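Tags: Day Trips, Makers and Markets, Homewares
14 comments | 37 shares

A morning at the Kunuvlow homewares fair

The Kunuvlow fair runs for four days every April in the old rail sheds on the east side of town. I went on the second day because the first is trade only until the afternoon. Doors open at nine. I got there at twenty past and the line for tickets was already back to the tram stop, though it moved well.

If you are driving, the lot next to the sheds fills early and costs more than the one behind the swimming pool. The walk from the pool takes five minutes on a flat sidewalk. There is a coat check inside the north entrance. They take bags but not strollers.

The printed guide lists 173 stands across three halls. Hall A is kitchen and table, Hall B is furniture and storage, and Hall C is garden, with the food counters along its back wall. I started in A, like everyone else, and should have gone the other way. By ten the first two aisles were packed and it took a long time to get past the knife sharpeners. Hall C was still half empty at that hour, according to the woman who sold me coffee.

Most of Hall A was what I expected. There was a lot of enamel, a lot of glass storage with bamboo lids, and several stands with the same folding colander in different colors. The best thing there was a small potter's stand near the fire exit selling seconds by weight. I bought two soup bowls with slight dents in the rims and have used them every day since. Bring a towel to wrap things in, as they had run out of newspaper.

Clondier had the largest space in Hall B, with a full apartment laid out under the skylights: hall, kitchen, bath, and a bedroom you could walk through if you took your bag off your back. The idea was furniture for homes under a certain size. Some of it was good. The hall bench with a lift-up seat was solid and the hinges were slow to close, so no pinched fingers. The bed with drawers was less convincing. The drawers stuck on both sides, and the staff had clearly had to explain this a few times already.
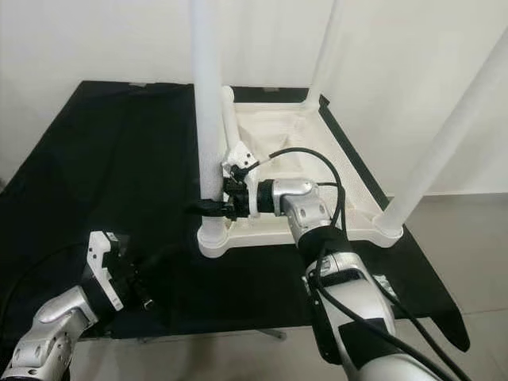 Prices at Clondier were on little cards you had to turn over to read, which slowed everyone down. The bench was 164 with the fair discount and the matching shelf was a bit less. Delivery was extra unless you lived inside the city. I asked whether the discount would hold after the fair and was told it would not, but the same bench was in their spring flyer at nearly the same price when I got home.

Past the apartment the stands get smaller and the selling gets more direct. A mattress firm wanted my phone number before I was allowed to lie down. A man selling felt pads for chair legs had a strip of four different floors laid out and let people drag a chair over each of them, and he had the biggest crowd in the hall. The pads come in sheets and you cut them yourself. I took two sheets.

There was more plain plastic furniture this year than last: stools, shower seats, stacking chairs, step stools. I sat on a good many of them. For a kitchen or a bathroom I still think a basic stool is hard to beat, and I would look at the underside before paying. Ribs across the seat are a good sign, and so are deep sockets where the legs go in.

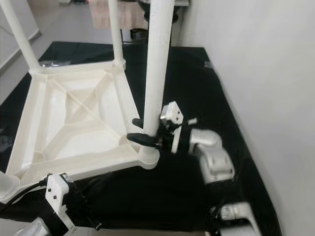

A white plastic stool upside down, with the ribs crossing under the seat.

The talks are held on a low platform between Halls B and C. I caught most of one on fixing cane seats and all of one on getting mold out of grout. The grout talk was the better of the two and ran over by ten minutes. The sound is poor if you sit behind the pillars, so get a seat on the left. Handouts were gone by the time I reached the table, but they said they would put them on the fair's website.

Lunch was in Hall C. The Solís counter does flat pies with spinach or lamb and was the only one with a line that moved. I had the spinach with a pickled carrot salad. It was hot, it was filling, and there were real forks. Seating is at long shared tables, and the ones by the loading doors are cold. The beer counter next to it had a card machine that kept failing, so have some cash.

The garden section is mainly pots and watering systems. Poron was showing outdoor tables and a set of rain barrels, the bigger one holding 2000 liters, which is far more than my yard needs. The smaller one had a neat tap set high enough to get a can under. I picked up a leaflet. Next to them was a seed swap with no staff at all, only shoe boxes in alphabetical order and a sign asking people to put things back where they found them. By early afternoon the beans were in with the beets.
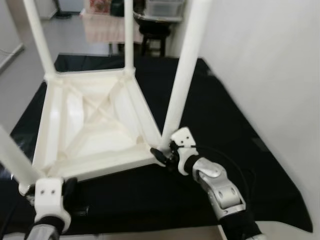 The underside of a white plastic stool, legs up on black cloth.

I left at half past two. The organizers had put up a board by the exit saying they expected 3000 visitors that day, and from the crush in Hall A I can believe it. The coat check was slow on the way out, so allow fifteen minutes if you have a train.

Tickets are cheaper online and the same ticket gets you back in on the last day after three, when many of the stands mark things down. I did not go back, but a neighbor did and came home with a floor lamp and a box of jam jars. Restrooms are in Halls A and C only. The ones in C are cleaner.

Recent posts
Two days on the canal path with a borrowed tent
The button museum and the cafe across from it
Spring plant sales worth the drive
Inside an old paper mill on its open day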